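Sports Competition Management, Unit 6: Seeding and draws

6.1 Why entries are seeded
A knockout draw made wholly at random may pair the two strongest sides in the first round. Seeding places them in separate halves. The Lonholm Cup has 34 entrants and a main bracket of 32, so two preliminary ties are needed and the other 30 sides receive a bye.

6.2 Ranking points
Seeds are taken from the points table at the close of entries in March. Fumen entered with 1160 points and Jidasitz with 1000; they are placed on lines 1 and 32. Results older than two seasons are dropped. Level totals are split by away wins, then by lot.

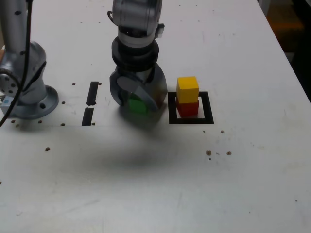

6.3 Order of the draw
1. Place the seeds.
2. Draw the four preliminary sides from the lowest-ranked entrants.
3. Draw the remaining lines from top to bottom.
4. Read back the full bracket before it is published.

Exercise: redraw the bracket for 20 entrants and state the number of byes. Compare your answer with the Nowakowski method (Unit 5).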